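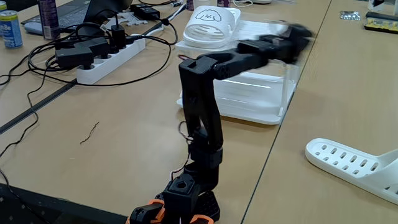
The slipper table at our after-school robotics club. Photo by Viola Gentile

Every school that can find a spare table should let students build an arm like this one, and let them build it badly first!

Our club printed its links in black plastic, ran the servo wires up the side and gave it the least glamorous job we could think of, picking up slippers (white ones, one with a dog's face on the strap). I love this job. A slipper is light and awkward, and a strap full of little holes gives a gripper plenty to get wrong. The kids named the arm Nonda and kept a tally. By June they had logged 200 tries, and they argued over every miss like baseball fans.

I know the case for competitions. I coached for 5 seasons, and the trophies are fun. But our last season cost 2890 dollars, and most of the students spent it watching two teammates drive. With Nonda everyone gets a turn at the laptop, and everyone has had to chase a bad cable through that mess of cords.

So keep the trophies if you like them. Just give the kids a table too, and a slipper, and a whole semester to fuss over it. Ours already want to try socks next.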